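In Praise of the Slow Bus

I have been riding the number 15 between Eltesham and Tandness for most of my grown-up life, and I would like to say a few words on its behalf before the county makes up its mind. I should admit at the start that I am fond of it, in the way one is fond of an old coat, and that fondness is a poor basis for spending public money. But I have read the proposal twice now, once at the kitchen table and once on the bus, and I think it misunderstands what it is proposing to mend.

The plan, for those who have had better things to do, is to replace the 15 with an express. The express would keep to the main road, miss out the villages and get from one end to the other in a little over half the time. Those of us in between would be offered a booking service, a small van that you ring for the day before. It all looks very tidy on paper, and I am sure the people who drew it up are decent and tired and doing their best with a shrinking pot.

My quarrel is with the idea that the journey is only the gap between two places. If you think of it like that, then of course you want the gap made smaller, and every stop at Brultura Cross where somebody is hunting for change in the bottom of a bag is a minute stolen from everybody else. I understand the feeling. I have had it myself, on a wet evening with frozen peas thawing in my lap.

But I have also learned, on that bus, that my neighbour's hip was done and had gone well; that the old dairy was sold; that you can keep rhubarb going for years if you leave it alone in its first spring. I learned most of my French on it too, such as it is, from Gilles Besnard, who taught at the college in Tandness and rode in with me for three winters. He would correct my verbs from the seat in front without turning round. There was no arrangement between us and no fee, unless you count the mints, and I doubt either of us would have thought to book a van for it.
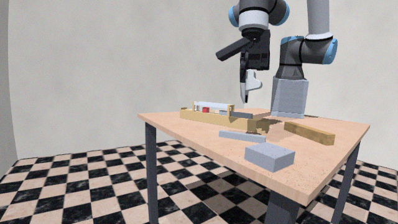
What the figures leave out

The survey says that 808 people were asked about the route and that most of them would like a faster service. Well, naturally they would! Ask me whether I would like a faster kettle and I shall say yes to that as well, and then go on filling the one I have. I would have liked the survey to ask what people do when they are on the bus, and who they would see that day if they weren't on it. Those are harder questions to put on a form, I do realise, and harder still to add up afterwards.

It also says the villages between them make up 1,305 households, and that too few of these use the service often enough. I have turned that phrase over a good deal. Often enough for what? My sister-in-law uses it once a fortnight, to have her feet seen to and buy wool, and she would tell you that this is precisely as often as she needs it. A doctor's surgery isn't thought a failure when the waiting room is quiet. The thing about a bus that comes whether you want it or not is that you can change your mind. You can wake up to a fine morning, find your shoes, and be in Tandness by eleven without having told a soul of your intentions the day before.

I do want to be fair about the van. I tried one like it when I stayed with my cousin over at Shehu, and the driver was a lovely man who carried my case right to the step. It came when it said it would. The seats were better than anything on the 15, where one learns to avoid the row over the back wheel. If I were much less steady on my feet I would be glad of a van like that, and I hope that those who need one get one whatever happens to the rest of us. I only noticed that I sat in it by myself all the way there, and by myself all the way back, and that on both trips I was quite ready to talk to somebody about the state of the verges.

There is a sort of company that can't be asked for. You wouldn't telephone a person to tell them that the swans were back on the gravel pits, or you might, but it would seem a peculiar call and they would wonder what was really wrong. On the bus you simply say it, and the woman across the aisle says that she counted the cygnets last year, and before you know where you are it's the terminus and you have forgotten your umbrella. I have forgotten four umbrellas on the 15 and had three of them handed back to me, which seems to me a very fair return.

I suppose some readers will say that this is all very well for a retired person with her mornings to herself, and that a young man trying to get to his shift can't be held up on behalf of my umbrellas. He has a point, and I wouldn't wish to stand in his way. Run an early express for him, and another to bring him home. Between those two, in the long middle of the day when hardly anyone is late for anything, let the old bus go round by the church and the garden centre as it always has. The timetable has room for both, if I have read it properly, and the same drivers could do it.

I wrote most of the above in pencil, and when I read it through this morning I thought I had perhaps been hard on the surveyors, who were very polite when they came round and stood a long while in our porch in the rain. I have left it as it was. They did say they wanted our views, and I find that mine have come out at some length.
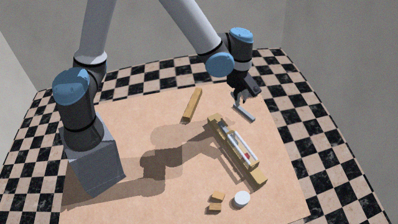 Eltesham, 22 Apr 2018

A short addition, as I have been asked by two readers how to send in their own thoughts. The forms are at the library, on the table by the large-print books, and there is a box for them at the counter. You may write on the back if you run out of lines. The county will take them until the end of the month, and I am told that letters are read just the same as forms, so please don't be put off if you dislike ticking boxes. I posted mine from Tandness, having gone in on the bus for stamps.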